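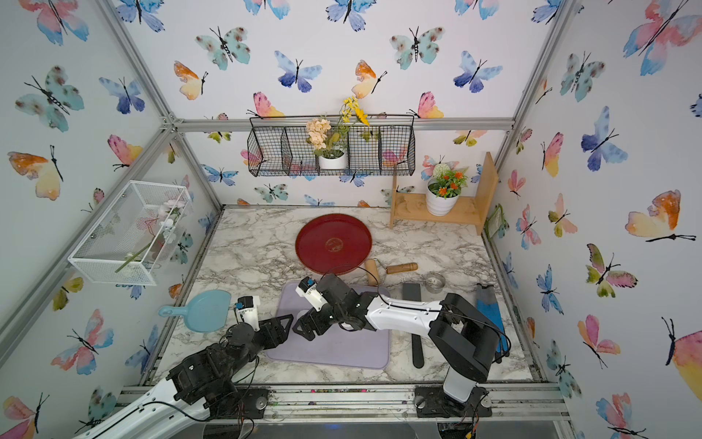
How to clear and sort a small counter before you start to bake

My counter is short and has a wall on three sides, so everything I put down stays in the way until I pick it up again. I moved into this kitchen in April and needed some time to find an order of work that suits me. It takes me 15 minutes. If your counter is bigger you will maybe need longer, but the steps are the same.

What you need

A round tray with a raised rim (mine is red)
A flat mat or a shallow rectangular tray, in a color you can tell from the first one
A dustpan with a small brush
2 cloths, one damp and one dry
A basket or a shelf that hangs on the wall

Step 1. Put down the two trays

Place the round tray toward the back and the rectangular one in the middle, where your hands reach easily. From now on the round one is for things which stay in the kitchen, and the rectangular one is for things which must go away. Do not change this in the middle of the work. I did it once and threw out a good piping tip.

Step 2. Collect the small tools

Take the pastry blender, the cutters, the small metal cups and similar things, and bring them to the round tray. A pastry blender has curved wires that bend if something heavy lies on them, so I put it on last, or I lean it on the rim with the handle to the outside.

Step 3. Pick up the soft and light things

Cotton, bits of stuffing, paper, crumbs of foam. They go to the rectangular tray. Do this before you sweep, otherwise they roll in front of the brush and you chase them from one corner to the other. Gloves that you use for other work should also leave the counter before any flour comes out.

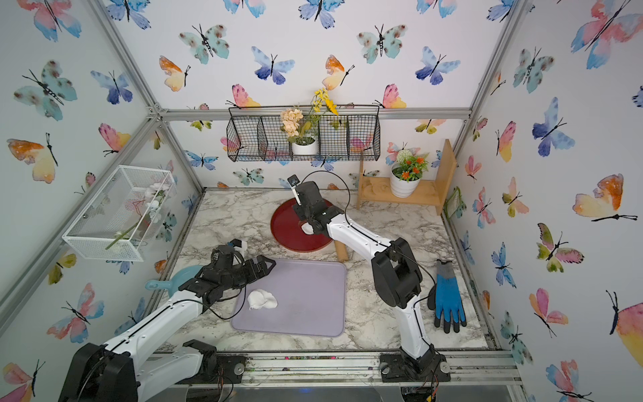

Step 4. Sweep from the back to the front

Hold the dustpan at the front edge and pull the crumbs toward you. If there is a rail or a gap along the edge, go over it one more time with a dry brush. On a marble pattern you do not see crumbs well, so pass your palm over the surface too.

Step 5. Wipe

First the damp cloth, then the dry one. Lift both trays and wipe under them.

Step 6. Use the walls

Flowers look nice in a kitchen, but a pot on the counter takes the place of a bowl. Keep them in a hanging basket or on a little corner shelf. Before you hang anything, check how much weight the hooks can hold, and remember that a pot becomes heavier after watering.

Step 7. Empty the rectangular tray

Do it the same day. Wash the tools from the round tray, dry them and put them in the drawer.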